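Looking after the labeller at Girnby

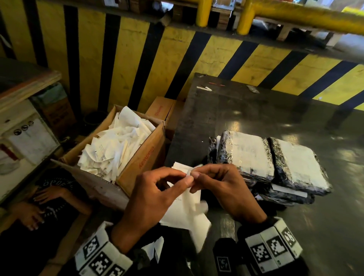
The label applicator on bench 4 went in one August, was expected to bed in within a fortnight, and has been bedding in ever since. It takes a roll of labels, peels each one from its backing over a steel edge and offers it to a small foam pad on an arm, which puts it on a parcel. On good days that's the whole story. This page is for the other days, and for the people at Rircombe who are getting the same machine and have asked us what it's like.

The notes on looking after it are by me, Zoriana Kobzar, with corrections from Hryhorii Stetsiuk, who has taken the thing apart more often than its makers have.

Peeling by hand
Labels still get done with fingertips whenever the machine is having a rest, and there's a knack to it. Go in at a corner with thumb and finger, pinch, and pull the two layers apart slowly. The same trick tells you whether a roll is fit to load. If a label fights you, it will fight the peel edge too, and the peel edge has less patience.

The backing has to go somewhere
A cardboard box full to the brim with crumpled backing and torn labels is what a shift leaves behind, however clever the equipment. The one beside the hands has Kempoo on its side in faint red. On the machine the backing winds onto a take-up spool, and the spool must be emptied before it gets fat enough to rub the guard. Bohdana Hladun listens for the squeak. The manual prefers a weekly check.

Parcels that don't want a label
Black plastic and shiny silver tape make a handsome parcel and a miserable surface. The pad likes things flat. Where tape crosses the top we set the arm to press for longer, and if the label still lifts at one end we give up and use a thumb. Amândio Prata keeps a list of pad settings for awkward wrapping inside the cover. Please add to it in writing that somebody else can read.

Cleaning the peel edge
Switch off, bleed the air, then wipe the edge with a lint-free cloth and the cleaner from the blue tin. Never a knife. There is a nick 13 mm in from the left that marks the last time it was a knife, and every label since has come off with a tiny whisker on it. The rollers get the same cloth. Turn them by hand as you go, and leave everything to dry for 30 minutes before you load a roll.

The sensor
If the arm goes down with nothing on its pad and presses very firmly on a bare parcel, the gap sensor has lost its place. Clean the slot, feed through a bit of bare backing, then teach it again from the menu. Erberg, who sold us the machine, call this a calibration event. Myung-ja Um calls it something else.

Tools and spares
The cover comes off with a Phillips screwdriver, size 2, and the fourth screw is shorter than the rest. Put it back at the bottom right. Anywhere else it holds beautifully until the motor starts. Spare pads are in the drawer under the bench, along with the old peel edge, which we keep for reasons of sentiment. Fit a new pad every 200 hours, or sooner if it has gone shiny.

Rircombe, your machine has the newer spool with the quick release. We are trying to be pleased for you.

Page last changed 3 January 2018. Z.K.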